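Can a robot wipe down a table yet? I get asked this a lot, and my answer is still no, at least for any table you don't set up for it first.

The arm from Cetano does a fine job on a bare surface. Add a vase and some paper and it slows to a crawl. The people at Utard say 200 more hours of human practice will fix that, with a person working the grippers by hand. 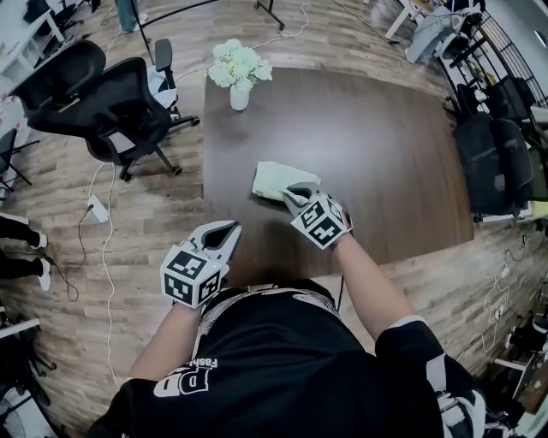
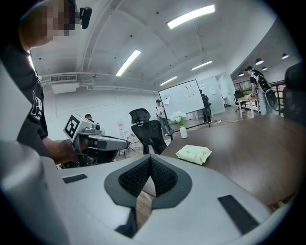
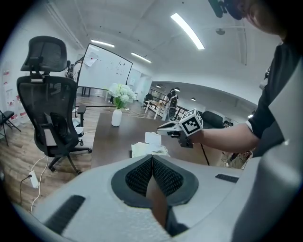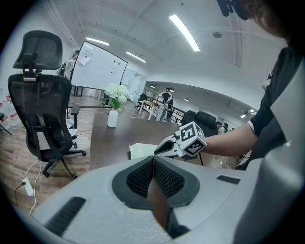 Page last changed: 9/1/22

I think they are half right. Practice helps with the wiping. It doesn't help much with deciding what is trash, and that is most of the chore.

A cleaner at our Lundale shop does a table in 40 seconds and never thinks about it. The best machine I have watched took 3 minutes and left 2 corners alone. I would buy one for long, plain benches. I would not buy one for a break room, and I doubt I will by next February.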